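Night flow, old meters and the missing water in Lurkodville

26/02/2026

The water network in Lurkodville serves 2,577 metered properties from a single treatment plant and two service reservoirs. Like most small systems, it delivers more water than it bills for. The network engineer responsible for closing that gap has been in the job since the utility stopped contracting the work out, and agreed to talk through the method on the condition that the discussion stay with the method.

The first point the engineer wanted settled was vocabulary. "People say leakage when they mean non-revenue water. Leakage is one component. You also have meters that under-read, water used for mains flushing and firefighting, and connections that never made it onto the billing system. If you go looking for a burst pipe to explain all of it, you'll dig a lot of holes."

The starting point is minimum night flow. Between two and four in the morning, legitimate household use falls to a low and fairly stable level, and whatever continues to pass through the district meter is mostly loss. The engineer takes the lowest hourly average in that window, subtracts an allowance for night use, and tracks the remainder over weeks. A single night is of little use. Somebody fills a pool, a bakery starts early, a toilet cistern sticks open.

"I want a fortnight at minimum," the engineer said. "Then I look at the trend. A step up overnight is a burst or a stuck valve. A slow climb over a season is joints and fittings. They look completely different on the chart, and you send different people out to deal with them."

To make this work, the network was divided into 11 district metered areas. Each is fed through one or two inlets, with boundary valves closed to the neighbouring areas. The boundaries took longer than the metering. Old plans showed valves that had been paved over, and several that were recorded as shut were passing water.

"We did a zero pressure test on each district. You close the inlets at night and watch the pressure inside drop. If it doesn't drop, you've got a feed you don't know about. Joly failed three times. There was a cross-connection under the sports ground, cast iron, not on any drawing. We found it by closing valves in sequence and listening."

Joly is the oldest of the districts and still has the highest loss per connection. The mains are a mix of unlined cast iron and early asbestos cement, laid in heavy clay that shrinks in dry summers and swells again when the rain returns. Breaks cluster at both ends of that cycle. The engineer would like to replace the lot and does not expect to.

Pressure has been the cheaper lever. The upper reservoir was putting well over 80 metres of head on the lowest streets at night, when demand was small and friction losses had all but vanished. A pressure reducing valve with two settings now holds the night value lower. Leak rates respond to pressure at something close to a linear rate for rigid pipe and more steeply for plastic, where a split widens as the pipe wall stretches.

"You don't fix a single leak by doing it. You just make every one of them run slower, and you get fewer new ones. For the price of a valve and a chamber I can't think of anything that comes near it."

Complaints were limited to a handful of two-storey houses at the top of the zone, some of which had blocked service lines of their own. The engineer measured pressure and flow at the outside tap in each case. Good static pressure that collapses when the tap is opened points to a restriction in the service line or the stop tap, and lifting the zone pressure does little for it.
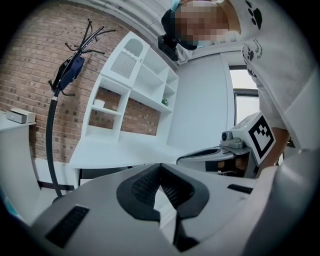 White and grey bodies with black vents, and black mesh-textured pads in the notch.

The second half of the program concerns the customer meters. A mechanical meter wears, and nearly always in the customer's favour. Low flows are the first to go: a worn piston or impeller will stall on a dripping tap that a new meter would register. The utility pulled 268 meters for bench testing, selected across age, make and recorded volume, and used the results to set the order of replacement.

"Age was a poorer guide than I'd assumed," the engineer said. "Throughput was better. A meter that's been on a market garden for six years is more worn than one that's been on a pensioner's unit for twenty. So we rank by accumulated volume first and use age to break ties."

Bench testing was done at three flow rates, with the lowest given the most attention. Meters that had been installed on their side, usually where a pit was too shallow, read worse at low flow than upright ones of the same type. These were moved up the list regardless of volume, and the pits are being rebuilt as they come due.

To date 1,739 meters have been changed. The new units are supplied by Allitz and log hourly, with readings passed each night to Cirura, the data package the utility already used for its pump records. The engineer was guarded when asked whether hourly data was worth the expense.

"For billing, no. You could read them four times a year like we used to. For the balance it matters a great deal. I can add up every meter in a district for the same hour as the inlet meter and see the difference. Before that I was comparing a daily inlet figure with readings taken over three weeks by someone in a ute. The error in the timing was bigger than the leak."

Hourly data has also shown up leaks on the customer's side. A property that never records a zero hour over several days is flagged and the owner gets a letter. The usual cause is a cistern. The next most common is a buried poly line to a shed or trough, where joints fail quietly and the water goes into the subsoil without surfacing.

The engineer was less interested in acoustic logging than might be expected. Loggers magnetically clamped to valve spindles work well on metallic mains, where the sound of a leak carries a long way. On plastic the signal dies within a short distance and spacing has to be tightened until the cost is hard to justify. In the PVC districts the crews still step test, shutting off one section of main at a time through the night and noting the drop at the inlet.

"It's slow and it's unpopular. You need two people, a radio and a list of valves that you know will close. You also need to open them slowly afterwards or you'll get dirty water calls all morning."

Asked how the utility reports progress, the engineer said percentages had been dropped from internal reports. A percentage loss improves in a dry year when customers use more, even if the leaks have not changed. Litres per connection per day is used instead, along with the infrastructure leakage index for comparison with systems of a similar size, although the index is considered unreliable for networks this small.

The remaining meters are scheduled for completion by September. After that the crew will go back over the boundary valves, starting with Joly, and repeat the zero pressure tests. Two of the valves closed during the original work have since been found partly open, and the logbook has no entry for either.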